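Notes from the Spare Room

November is guest season, and once again I have been asked by three separate readers what a spare room needs. My own qualifications are thin. I have slept in a lot of other people's spare rooms, and I have one of my own, which until recently was where we kept the ironing board and a sense of failure.

Nelli Laitinen, who used to run the guesthouse at Larunau and now runs her family in much the same way, thinks people spend their money in the wrong order. They buy the cushions first. A guest's opening move with a decorative cushion is to put it on the floor, where it stays until Sunday. Spend that money on the mattress, she says, or on curtains that close in the middle. Most curtains sold for bedrooms seem to have been designed by someone who gets up at five anyway.

Her second rule is a flat surface within reach of the pillow. It doesn't have to be handsome. It has to hold a glass of water, a phone, a book and a pair of glasses, all at once, in the dark, with a hand coming at them from an odd angle. Those slender three-legged things with a top the size of a saucer will hold one of the four. And leave the top clear. If you must put something on it, make it something a person can eat.

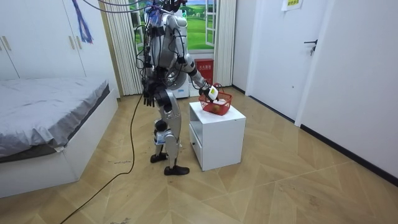
The Question of the Drawer

Every spare room has a drawer, and every host believes it is empty. I have opened a good many of them in search of a place to put socks. At my cousin's I found 200 takeout menus, most from restaurants that have since become phone shops. At Hakala, in a house I will otherwise speak well of, I found a set of dentures and closed the drawer again very gently.

So before anyone arrives, go and look. Take out the batteries of uncertain charge. Take out the instructions for the Troka heater, unless you still own the Troka heater, in which case leave them on top, as that thing has one button and it does eleven jobs. One empty drawer is enough for a weekend. For a stay of more than a week your guest will need a second one, and you will need to have a talk.

Then there's the floor. Aatos Hyvönen wrote in after the last issue to say that he had priced a new one for his spare room and the quote came to 869, before anybody had moved the bed. He wanted to know if a rug would do instead. 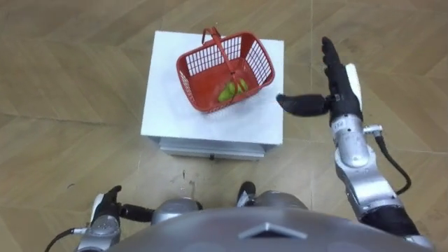 A rug will do, Aatos. Guests look at a floor twice: once when they arrive, to see where the suitcase can go, and once at three in the morning, on the way to the bathroom, when they aren't looking so much as feeling around with one foot. Get a rug that stays put. Buy the grippy stuff that goes under it, and trim it so it doesn't peek out. Leave the scuffs alone. I grew up with a floor my mother waxed to such a shine that two uncles and a priest went down on it in the same winter, and I have distrusted a perfect floor ever since.

A few leftovers from the mailbag. Yes, write the wifi password down, and no, "it's the old one with a capital" doesn't count. Towels go on the bed, where people can find them. The reader in Clideritz who asks how to get a brother-in-law to leave is advised to start vacuuming at seven and see how it goes. Please report back, as several of us would like to know.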